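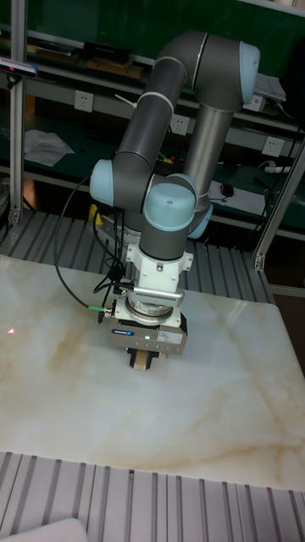 Wrist and gripper low over the table, with a wooden block in the fingers.

Search the Emumau list archive
Search terms
Go

6 min read

Subject: Re: [emumau-cells] Gripper dropping out when the wrist turns
Date: Thursday, February 24, 2022
List: emumau-cells

On the Cindberg bench we wrote:

> We have the same arm and parallel gripper as the Wandon cell and we
> are losing the gripper a few times a day. The arm keeps moving. The
> gripper stops answering, the program waits for it and then times out.
> Power cycling the tool output brings it back.
>
> It happens mostly when the last joint is well away from its zero
> position. We have swapped the gripper power supply and reloaded the
> settings. No change. The log from the Valderrama script only says
> "no reply from tool".
>
> Second problem, maybe related: after we took the gripper off to look
> at the mounting adapter and put it back, picks are off to one side.
> The block gets pushed before it gets gripped.
>
> Can Wandon say how your cables run and what you do after the gripper
> has been off? We would like to copy it if it works.

Replying for Wandon. We had both of these in September, in the same order, so I'll go through what we did. The picture at the top is our cell with the arm in the check pose, elbow high and wrist down over the table.

1. The cable

Look at the connector first. On our gripper it goes into the left side of the base, the green one. Ours had worked partway out. It looked seated from the front and you could only tell by pushing on it. With the tool output off, pull it, look at the pins, push it back in and check that it doesn't rock.

A loose plug was only half of it in our case. The cables had been tied close to the arm along their whole length, and when the last joint turned far enough there was no slack left, so the plug took the pull. We cut the lowest tie and let the black cables hang in a loop from the side of the arm down to the gripper. The loop curves out on the left. It doesn't look very tidy and visitors sometimes ask if we meant it.

How to size the loop:

- Turn off the program and put the arm in manual at low speed.
- Turn the last joint to one end of the range your program uses. Leave enough cable that you can still move the plug end a little with a finger.
- Turn it to the other end and check again.
- Bring the wrist down to the lowest pose you use and look at where the loop sits. It must not touch the table or get under the fingers.
- Bend the elbow to its tightest pose and make sure the loop can't get caught between two links.

If you can't satisfy all of these, limit the joint range in the program. We did that for one pose. It now goes around the other way and costs a little cycle time.

Don't use a hard plastic tie on the last support. We use a soft strap and leave it loose enough for the cable to slide. The first time we did this job we used a tie pulled tight, and the jacket was marked within a week.

2. Proving it's fixed

A few good picks don't tell you much with a fault like this. We run open and close with the last joint turning between its two limits, nothing in the fingers, for 500 cycles. If there is one missed reply, stop and go back to the plug. After that we run 1000 cycles with a block, at working speed. You can leave the Valderrama log on for both, but change it so that it writes the joint angles on each missed reply. The stock version only writes the message you quoted, and without the angles you can't tell a cable fault from a power fault. If the angles bunch up in one place it is almost surely the cable. Ours did.

The small green light beside the label on the front of the gripper is worth watching too, but I wouldn't rely on it alone. During our fault it went out so briefly that we missed it for days.

3. After the gripper has been off

Your second problem sounds like the adapter. The white adapter between the wrist and the gripper can go back on with a slight twist if you tighten one screw all the way before starting the others. Then the fingers aren't square to the table and one of them reaches the block early.

What we do now:

- Wipe both faces of the adapter. A bit of grit is enough to tilt it.
- Start all the screws by hand, then tighten them crosswise in two passes.
- Plug the cable back in before moving the arm at all. We forgot once and spent a while looking for a software problem.
- Power up, open and close the gripper a few times in free air, well above the table.
- Redo the tool center point. The old one will be close, and close is what pushes blocks sideways.

For the tool point we use the usual method with a fixed pointer and several wrist angles. If the result comes back with an error over 0.5 mm we throw it out and start again. Most of the time the cause is someone hurrying the last approach.

Then we do the block check. Put a small wooden block in the fingers by hand with the arm in the check pose, close, and lower slowly until the bottom of the block is just above the table. Get your eye down to table height and look at the gap between the block and the top. It should be even from one side to the other. If it's wider at one end, the adapter is crooked or the block is. Turn the block end for end and look again before you touch any screws. We keep one block for this and don't let it go in with the others.

The marble pattern on our table makes the gap harder to judge than a plain top would. A sheet of white paper under the block helps. Take the paper away before you run anything.

4. Regular checks

We don't have a long list. On Mondays the plug gets pushed and the strap gets looked at. Once a month the adapter screws are checked and the block check is repeated. The ribbed aluminum in front of and behind the table gets vacuumed when somebody sees wood dust in the grooves. Dust there does no harm to the arm, but small chips get flicked back onto the top and then a block sits on one and the pick height is off.

The cable itself we replace every 12 months whether it looks bad or not. The old one goes in a bag marked with the date and is kept as a spare for bench testing only. Please don't put one of these back on an arm.

One thing I can't answer is your timeout. Ours is set longer than the default and I don't remember who changed it or what for. I would leave yours where it is until the cable is sorted out, otherwise the script may ride over short dropouts and you won't see them.

If the 500 cycles run clean and you still lose the gripper, post the angles from the log and say whether the arm was speeding up or slowing down at the time. Also measure the tool supply while the fingers close on something hard. I have a copy of our changed log script and can send it to the list.

Wandon cell maintenance

--
You are receiving this message as a member of emumau-cells.

Comments (4)

Cindberg bench: Thanks. The plug was loose. It moved when we pushed it and we had all looked at it before and said it was fine. Loop is done the way you describe, cycles are running now. Yes please to the log script.

Reader: On the tie question, hook and loop strap with the soft side toward the cable has held up well here. The other way around it wears the jacket.

Reader: Do you redo the payload setting as well after the gripper has been off? We found ours had gone back to zero, and the arm sagged a little each time it was put in hand guiding.

Wandon cell maintenance: Good point, that belongs in section 3. We check the payload on the same screen as the tool point and I left it out. Check the mass and the center of gravity, both, before you let go of the arm in hand guiding. Log script is in the list files under Valderrama.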